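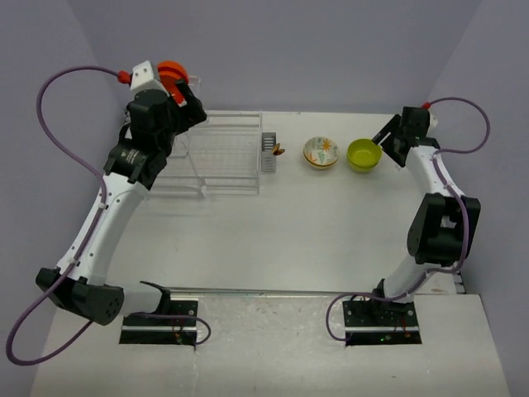

Re-seasoning after moving to hard water?

flodside_ken67
Moved to Plurkutberg in February and my carbon steel pan has gone downhill. Gray film after every rinse, eggs stick. Same pan, same oil, same stove as before. Could it be the water? The town report says it's very hard.

Tallow52
Yes, it's the water. Wipe the pan dry the second you rinse it – don't let it drip in the rack. The film is scale. A little vinegar on a paper towel takes it off, then oil it again.

MrsBriar
Vinegar will strip the seasoning if you leave it on. I'd skip it. Coarse salt and oil, rub, wipe out, done. I've lived here 16 years and never used vinegar on a pan.

Tallow52
I said a little. Ten seconds won't strip anything.

MrsBriar
It did on my Bühler. Bare metal in two spots.

oxbow
Is it a new layer of oil or the original one? If you put it on thick it goes sticky, and eggs grab it no matter what water you have. I'd bake it off and start over.

flodside_ken67
Original, three years old. I did add a thick coat of flaxseed when we unpacked.

oxbow
That's your problem then. Flaxseed flakes. Use canola, thin, one hour upside down in the oven.

Tallow52
Still doesn't explain the gray.

flodside_ken67
Did the salt rub Sunday and the gray is gone. Eggs still stick, so I'll bake it off next. Is the Zarno filter jug worth buying for rinsing?

MrsBriar
No. Use a towel.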